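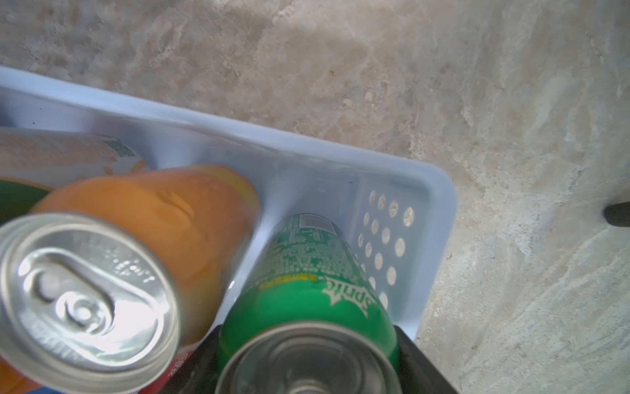 Ailbhe Nic Giolla asks whether a basket is any better than leaving the cans in their cardboard, and I could talk about this all evening, so bear with me!

I'm firmly for the basket. Cardboard goes soggy at the bottom of our larder (it's a damp old corner, always has been) and then you pick it up and the whole lot is rolling off under the shelves. Plastic just gets a wipe.

Mine's pale blue with little holes in the side, so if a can does leak it can drain and you're not left with a sticky puddle. Lovely thing, and I'd have another tomorrow. 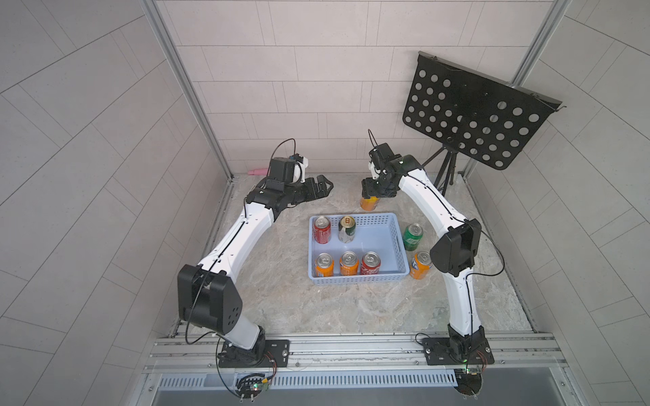 Last edited 2026-04-21

Standing or lying down, then? I go back and forth. Lying down looks cheerful, but standing them up you get more in, and orange, red and green all mixed together suits me fine because everybody here likes something different.

Next job is the tins of tomatoes, which are heavier, so I'll want a sturdier basket for those. Do tell me what you use!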